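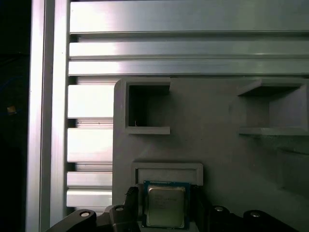 14 de mayo de 2018, cuaderno del taller de encuadernación

Empiezo la semana con el engrudo, que es lo que tenía pendiente desde el viernes. Kerstin Holmgren me dejó una nota pegada al bote diciendo que el suyo se le había vuelto a cortar y que qué harina estaba usando yo. Pues la de siempre, Kerstin, la de trigo fina, y creo que tu problema es el fuego. Lo de siempre también: una parte de harina por cinco de agua, mezclar en frío hasta que no quede un grumo (¡ni uno!), y luego fuego bajo sin dejar de remover. Hoy he hecho un cazo con 200 g de harina y me ha salido demasiado, voy a tener engrudo hasta para empapelar la escalera.

Mientras se enfriaba me he puesto con el Landedier. Es el libro de cuentas que vino con las cubiertas sueltas, 590 páginas, cosido sobre cinco nervios, y el lomo hecho una pena. He levantado la cola vieja con cataplasma de metilcelulosa, veinte minutos cada vez, y raspando con la plegadera de hueso, nada de bisturí. Las dos primeras pasadas casi no hicieron nada y a la tercera empezó a salir en tiras gordas, color caramelo, qué gusto. Huele a cuadra, eso sí. He tenido la ventana abierta toda la mañana y aun así.

Debajo de la cola han aparecido unos refuerzos de papel impreso entre nervio y nervio. Los he dejado donde estaban, menos uno que ya venía despegado y que está ahora entre secantes, en la carpeta azul. Se lee media línea y parece un calendario, o una lista de ferias. Si alguien abre la carpeta, por favor, que no la ponga de canto.

El cosido aguanta mejor de lo que pensaba. Fallan el primer cuadernillo y los dos últimos, que están prácticamente en el aire, y hay un hilo roto a media altura en el séptimo. Mi idea es no descoser el libro entero – sería una barbaridad – y reforzar solo esos con hilo de lino del 25 pasando por las estaciones antiguas. Kerstin es más partidaria de desmontar y volver a empezar, ya lo discutiremos el miércoles delante de un café. Yo me planto.

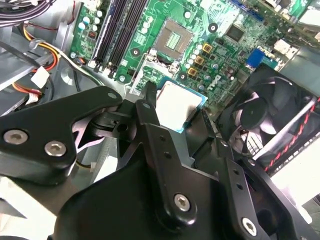
Dentro de la torre, con la placa base al fondo.

Papel: ha llegado el pedido de Suvetti y viene mal otra vez. Pedimos el japonés de 9 gramos y han mandado el de 12, que para los injertos gruesos vale pero para las guardas del Landedier se nota muchísimo, hace escalón. He llamado y me dicen que lo cambian, que el otro lo tienen en rollo y no en hoja. Les he dicho que en rollo también me sirve, que tijeras tenemos. Lo de Mandier sí ha venido bien: la piel de cabra es preciosa, un marrón rojizo muy parecido al original, un poquito más claro. Con una mano de cera subirá. He chiflado un recorte para probar y se deja, aunque hay que afilar la chifla cada dos por tres, que esta piel es más dura de lo que aparenta.

Prueba de tinte en tres retales, apuntado para no repetirlo:
– Nogal muy diluido, una mano: se queda corto.
– Nogal muy diluido, dos manos: casi, casi.
– Nogal más fuerte, una mano: demasiado oscuro y además a manchas, descartado.

Me quedo con el segundo y mañana lo miro con luz de día, que con el fluorescente no me fío ni de mí.

Otra cosa, la prensa grande. El husillo izquierdo sigue cogiendo holgura y deja el libro más apretado por un lado. Le he metido una tablilla de haya para compensar y con eso tira, pero hay que desmontarlo algún día de estos. El presupuesto de Westerberg por rectificar los dos husillos es de 2.000 coronas, y una prensa nueva de ese tamaño se nos va muy por encima de las 3.000, así que yo arreglaría. Además le tengo cariño.

Para mañana: tamizar el engrudo (dos veces, por la malla fina), preparar las tiras de lino del lomo, cortar las guardas si llega el papel bueno y, si no llega, seguir con la limpieza en seco de las cien primeras páginas. Goma en polvo queda medio bote. Apuntar también que hay que devolverle a Kerstin su aguja curva, que la tengo clavada en mi acerico desde octubre y ya me ha preguntado dos veces.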